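Kokkonen Fruit Trays — Common Questions

Can different fruits share one tray?
Yes, for short sorting runs. Keep each kind in its own group and leave a gap at the tray wall. Maximum load is 10 kg.

Do avocados need a separate tray?
We recommend it. Apples and pears give off ethylene, and avocados ripen faster next to them.
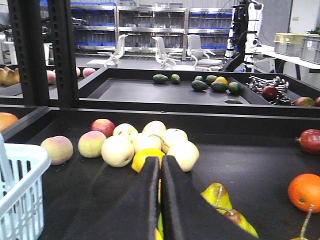
Mixed fruit on the front tray, avocados on the tray behind.

How is the surface cleaned?
Wipe with a damp cloth — no solvents. Light scuffs do not affect use.

Are replacement liners available?
Yes, order part 535. Liners ship in packs of 41.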